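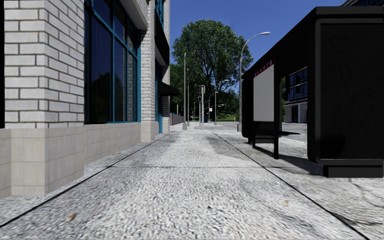 Try it on a straight bit before you let it anywhere near a corner, was the advice waiting under my last entry, and I'm ashamed to say I'd been doing quite the opposite. So thank you to whoever left it, and this evening (07/02/2022, kettle on, back room freezing) I did as I was told.

The new test street in the simulator is a lovely plain thing, a wide pavement running down to a junction with a bus shelter on the right and white brick on the left, and my little delivery cart, which I have called Fetuvik since September for reasons too silly to write down, has to learn to keep between the two long dark joints in the concrete. I started it at walking pace and sat there with my hand over the stop key as if it could fall off the desk!

The first 10 runs were dreadful. It would set off nicely and then drift towards the shelter, and I spent ages blaming the steering code before I found I'd typed the wheelbase in wrong, 60 where the real chassis on the bench measures 114 or so with the new axle (all in millimetres, it really is a very little cart). Once that was put right it went down the middle like a lamb. The seam across the slabs still bothers it. It seems to take it for an edge and slows down, so I need to teach it that a line going across is nothing to fret over.

The Zisley motor board is still on the bench with its lid off, and I've 6 wires left to crimp before the wheels can turn for real. My fingers were too cold tonight. I did get the Dantas bracket filed down so it sits flat, and swept up most of the filings.

Tomorrow the wires, if the crimping tool turns up, and then the seam.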